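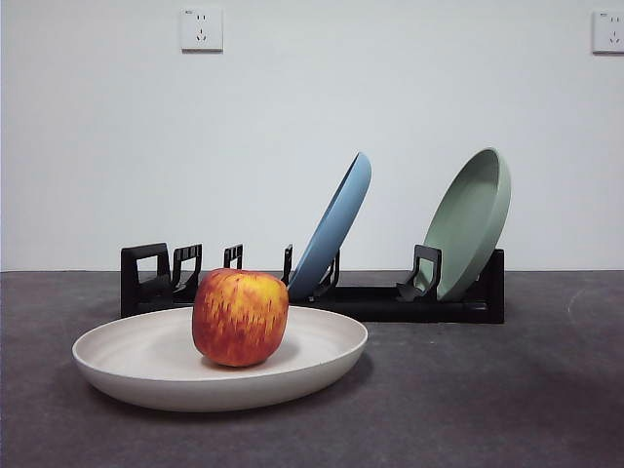 Kitchen arm back at work after the dish rack trouble

So, a lot of you have been asking me what happened with the kitchen arm over at Ranard, and why the tryouts went quiet for a while. I finally got the full story when I stopped by on 25th June, and it's a smaller mess than the rumors had it (no fire, no flood, and nobody went to the hospital!).

The job the arm was learning is a pretty homey one. Pick up an apple, set it on a plate, take a plate out of a rack, put a plate back in. It had been doing this day in and day out since April, and Nayara Peixoto, who runs the tests, told me it was up to 409 runs without anything worse than a dropped apple. Then on the next one it went to put a plate away, got the rim caught against a divider, and just kept pushing. The arm is supposed to stop itself when it feels that kind of push back. It didn't. The plate popped out sideways, flew off the counter and hit Brayan Paucar on the forearm. He has a bruise and he's fine, and he was eating a sandwich when I talked to him.

What bugged everybody was the stop button. Brayan hit it right away and the arm went on moving for another 4 seconds. I know that doesn't sound like much, but try counting it out loud while something strong is shoving at a dish rack right next to you!

Maribel Cárdenas took the whole thing apart with the folks from Derkevari, the company that put the controls together. They found two separate problems. The force limit had been raised to 60 newtons for a different job, one with heavy pots, and was never set back down. And the stop button was wired through the same computer that plans the arm's moves, so when that computer got busy, the button had to wait its turn. I'm no engineer but even I made a face at that one.

The button now cuts power to the motors directly, on its own line, with a brake so the arm doesn't flop down on the counter when the power goes. The force limit is back to its old low setting, and it gets checked at the start of every shift by two people who both have to sign for it. There's also tape on the floor marking where you can't stand while the arm is running. Brayan put that down himself, and I have to say he was pretty generous with it.

I asked Maribel if she'd thought about switching to foam plates or something. She said no, people have real plates at home and the arm has to learn to be gentle with them. Fair enough, I guess, though I'd want long sleeves.

Ranard has told its other sites to check how their stop buttons are wired, and Nayara says one of them has already found the same setup. That arm is switched off until it gets rewired. The kitchen one is back on short runs at half speed, with more than 5 clean days needed before anyone turns it up. I'll post again when they do.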